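Sikivero, the online grocery service, will start delivering restaurant meals in Vernport next month, the company said on Wed 31 August. Customers in the city will be able to order lunch or dinner in the same app they use for milk and paper towels, and pay for both at one checkout.

The meals will come from 48 restaurants at launch. Most are small, independent places in the downtown area and along the harbor, with a few regional chains mixed in. Sikivero says it wants to have 100 restaurants signed up by May.
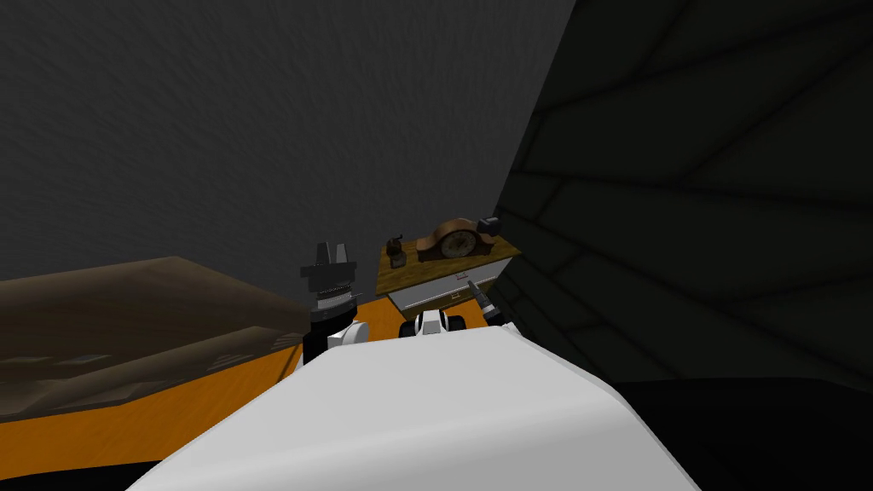

## How ordering will work

A new tab in the Sikivero app will list the restaurants that are open and close enough to deliver. Customers pick their dishes, choose a delivery time and track the order on a map. Meals can be scheduled up to 2 days ahead, which the company expects will appeal mostly to offices.

Orders will go straight into each restaurant's own register through Tendley, a software system that many of the Vernport restaurants already use for takeout. Until now, restaurants that worked with several delivery apps often kept a separate tablet on the counter for each one and typed the orders in again by hand. With Tendley in the middle, an order placed in the app prints in the kitchen like any other ticket. If a dish sells out, it drops off the app's menu as soon as the restaurant marks it unavailable.
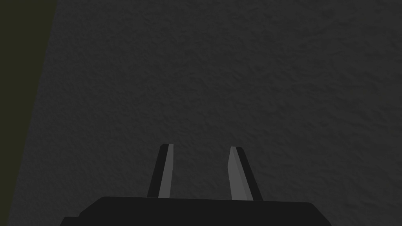
Restaurants that don't use Tendley can still join, but they will have to confirm orders through a web page for the time being. Sikivero said a direct connection for other register systems is planned, without giving a date.

## Fees and delivery area

Delivery will cost $5 per restaurant order. Members of the company's yearly grocery plan won't pay a delivery fee on meals over a minimum amount, which has not been announced. Menu prices are supposed to match what diners pay in the restaurant, although the contract lets owners set different prices for large catering trays.

At first the service will cover downtown Vernport, the harbor district and the neighborhoods next to the university. Dunstan, across the river, is not included. The company said it doesn't yet have enough drivers on that side to keep delivery times at around 45 minutes, and that it will look at Dunstan again after the winter.

Drivers will be the same contractors who deliver groceries now. They can choose to accept meal orders, grocery orders or both, and will see the pay for each trip before they take it. Groceries and hot food bought together may arrive separately, depending on where the items are packed.
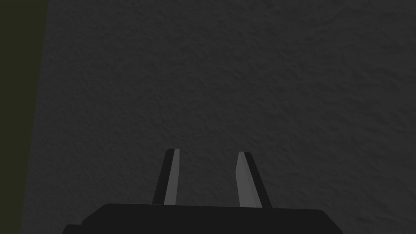
*Illustration: computer rendering of a dark gray textured surface.*

Vernport already has two other meal delivery apps, and many restaurants are listed on both. Sikivero did not disclose the commission it will charge, saying only that it will be the same for every restaurant in the first year. Owners can leave the program with two weeks' notice.

The restaurant tab will appear in an app update ahead of the launch. Existing customers won't need a new account, and saved addresses and payment cards will carry over. Restaurants that want to be listed can apply through the partner page on the Sikivero website.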